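5.2 Removing and refitting the hard disk drive

This section covers the 3.5-inch drive in tower units serviced under the Madov desktop program. Read section 5.1 before starting. Allow the unit to stand for 5 minutes after shutdown.

CAUTION: Disconnect the power cord at the wall before opening the case. Do not open the power supply. It contains no serviceable parts.

CAUTION: A running drive must never be moved. Wait until the disks have stopped spinning.

Tools required: wrist strap, antistatic bag, parts tray. No screwdriver is needed if the drive is already in its caddy.

Opening the case

1. Lay the tower on its side with the removable panel facing up.
2. Connect the wrist strap to bare metal on the chassis.
3. Release the side panel, slide it back and lift it clear.
4. Move loose cables away from the drive bay. Do not pull on the wires; hold the connector body.

Note: If the processor has been taken out, as on a stripped board, keep tools and cable ends away from the open socket. The contacts bend easily and cannot be straightened in the field.

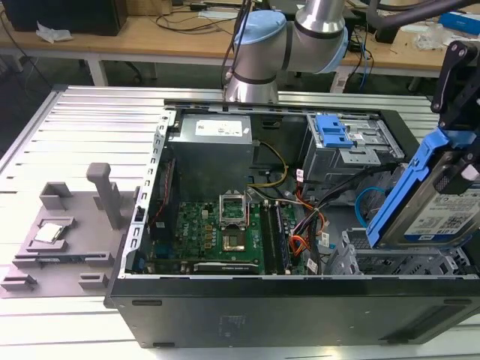 Skov workshop, August

The lower drive bay is in the corner of the case, below the gray drive cage with the blue latch. The drive travels in a blue plastic caddy and is handled by the caddy at all times.

Removing the drive

5. Unplug the data cable from the drive, then the power cable.
6. Squeeze the two sides of the caddy and draw it straight out of the bay.
7. Place the drive in an antistatic bag, label side up. Write the asset number on the bag — not on the drive.

Refitting the drive

8. Check that the replacement is fully seated in its caddy. All four pins must engage the holes in the drive.
9. Line up the caddy with the bay and push until both sides click. If it stops short, withdraw it and look for a trapped cable.
10. Connect the power cable, then the data cable. Both connectors are keyed and fit one way only.
11. Refit the side panel, stand the tower upright and reconnect power.
12. Start the unit and confirm that a 500 GB drive is listed in the setup screen. If no drive is listed, shut down, disconnect power and repeat step 10.

Note: Caddies from Ploken units look similar but have shorter pins. Do not mix them.

Record the work on form 70. Questions about replacement caddies go to Radka Vukčević, parts desk, extension 4000.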